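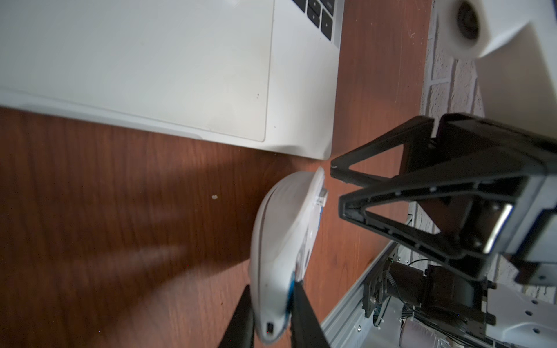
Progress report to the Cadmont fund, second period
Prepared by Davina Rennie, 4/25/22
Copy to Hashini Gunawardena, grants office

Summary

The Bimitero desk project was funded on the claim that a tidier, standard laptop desk would cut the time staff lose when they move between stations. I was asked to report on how that is going. The desks are in use and people like them. Whether they save any time is a different matter, and on present evidence I would not sign my name to it.

Spending

We have spent 1400 dollars of the grant. Most of that went on wireless mice and spare batteries, and 400 of it on wood panels for the desktops, which Bhuiyan supplied late but at the price quoted. I have not approved the second order of mice. The first one has not been fully handed out, and I don't see the point of a drawer full of them.

What was done

We set up 15 desks to the same layout: laptop toward the back, mouse in front and to the right, nothing else left out overnight. The layout card has been through three versions. The first told people to put the mouse away at the end of a shift, and they put it away in places where the next person could not find it. The current one says to leave it on the desk.

The receiver has been our most common complaint. It is small, it gets left plugged into a laptop that then goes to another building, and the mouse is useless until someone tracks it down. The card now asks people to put the receiver back in the mouse before they leave. Compliance is patchy. Pandora, the booking system, has a checkbox for it, and I have learned not to believe the checkbox.

Surfaces are wiped down between users. The glossy finish on the reddish-brown tops was sold to us as easy to clean. It does wipe clean, but it also shows every crumb, and the complaints about crumbs have gone up. White mice and white palm rests have the same problem. I would have picked a duller finish and said so in January.

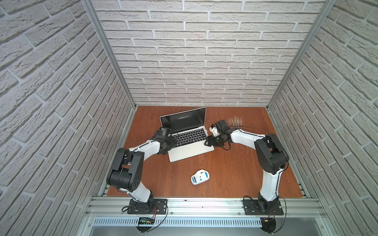

Results so far

The proposal promised a measured drop in setup time. There was no proper measurement before the desks went in, only a staff survey asking people to guess. Comparing our log with those guesses would give a flattering number, and I have left it out of this report.

Staff comments are friendly, with the usual warning that people tend to be friendly about new furniture. Two teams asked to keep their old desks and have kept them.

Next period

Time a plain setup at the old desks and at the new ones, with the same people, and report both figures whatever they are.
Hold the second mouse order until the missing receivers are accounted for.
Ask Bhuiyan for a sample panel in a matte finish.

I am requesting no new money. If the timing shows no difference, my recommendation will be to stop at the desks we have.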